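3.2 Storage and hand-over of desktop computers in small offices

The household data in Section 3.1 cover phones, tablets and laptops. Desktop computers were rare in the homes we visited and are treated separately, using the office sample. This sample consists of 50 small offices in the Curnasano district, most of them accounting practices, dental clinics, travel agencies and private tutoring centers. Interviews were carried out by Arnel Manalastas and Imelda Rivera in March, usually in the late afternoon when the front desk was quieter. The person interviewed was the one who had last arranged the purchase of a computer, in most cases the office manager or owner.

We asked each office to show us every desktop on the premises that was no longer in use. A machine was recorded as stored if it had not been switched on since the previous tax season, and as a spare if the office could name the person who would use it next. The line between the two was hard to hold in practice. Several managers first described a machine as a spare and then could not find its power cord. We kept the first answer and noted the second.

Stored machines were found in 22 offices. They were kept under desks, in supply closets and, in one clinic, in an old darkroom.

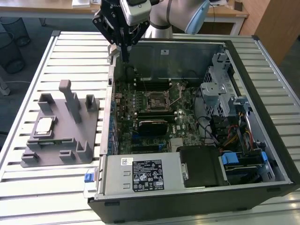 The reason given most often for keeping a machine was the data on its drive. Managers knew that deleting files was not enough, but few knew what else to do, and they did not trust a stranger to do it for them. One travel agency had moved to new premises twice and carried the same tower along both times. The manager told us that it held passport scans and that she would let it go when someone could wipe the drive while she watched. Similar worries are reported for law offices by Catacutan and Belmonte, although their respondents were more willing to pay for a certificate.

The second reason was price. Offices remembered what they had paid for a computer and expected the resale value to bear some relation to it. The local buyer, Dromanine, pays by weight for complete towers, and its offers were often described as insulting. Offices that had received an offer were less likely to have handed anything over than offices that had never asked. We did not expect this result and return to it in Section 5.

Lack of space, which pushes households to clear out electronics, played a small part here. A tower takes up less room than a box of old invoices, and the invoices have to be kept anyway.
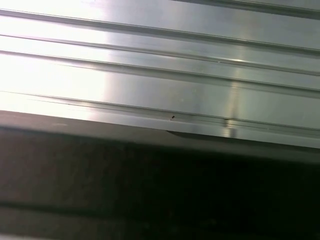
Hand-over, when it did happen, was tied to some other event. A lease ended, a partner retired, or a delivery driver from Peltonen offered to take the old equipment when dropping off the new. None of the offices had a fixed date or age at which a computer was let go. Two kept a written inventory, and in both the entry for a stored machine had not been changed after it left the desk. This makes inventories a poor guide to stock, and estimates built on them should be read with care.

We also asked what the offices thought happened to a computer after collection. Most assumed that it was shredded. The possibility that memory, drives or processors could be taken out and used again was raised by only a few people, mainly those who had opened a case themselves. Jomar Lumanlan, who coded the answers, grouped this under "knowledge of parts." It was the only item in the interview that went together with a willingness to hand over equipment free of charge — the people who knew what was inside asked for less money. The group is small, and we make no claim about which came first.

Figure 4 shows the interior of a desktop tower. The processor and the memory slots can be reached with the side panel off.

Figure 4. Desktop computer tower lying on its side with the side panel removed. The green motherboard carries the processor, with the memory slots above it.

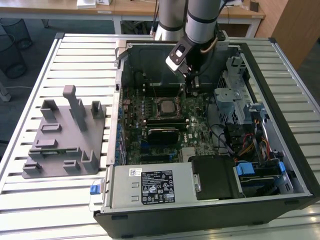
3.3 Collection events

Collection events were run by Stallo at the district market hall and were open to offices and households alike. Items were logged at the entrance by type and owner category, and nearly 1000 were brought in over the season. Desktop computers were logged as complete or incomplete, without a record of which parts were missing, so the two groups can be compared only by number. Cables and loose keyboards were accepted but left out of the log.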